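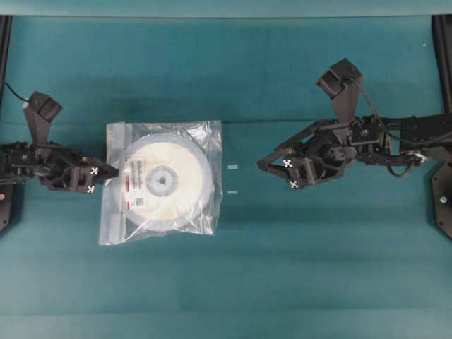
**Does the Ravero add-in keep diagram shapes linked to a spreadsheet after you rename a column?**

It keeps the link if you rename the column through the add-in's own panel. Rename it in the spreadsheet and every shape tied to that column goes blank until you map it again.

I found this out on a floor plan with 499 shapes, which is one way to spend an evening.

## What it does well

Setup took three clicks and a restart. You point Ravero at a workbook, choose the key column, and drag rows onto the page. Labels update when you hit Refresh, and refreshing my big plan takes 18 seconds – long enough to doubt yourself, too short for coffee.

The color rules are the best part. I had overdue items turning red in no time, and then wished I had fewer overdue items.

## What it does less well

Dates. Ravero reads them as text whenever one cell in the column is empty, and mine has plenty of empty cells. The manual suggests "cleaning the source data," a phrase I have also heard from my dentist in spirit.

There is also a limit of 2000 rows per sheet. Go over it and the extra rows are dropped with a small gray message in the corner, where small gray messages go to be ignored.

## Compared with Jodance

Jodance handles dates properly and has no row limit that I've hit. Its panel covers half the drawing and can't be docked, so you work around it like a parked truck.

I'm staying with Ravero for now. Three stars, and I'd add one for a fix to the date columns.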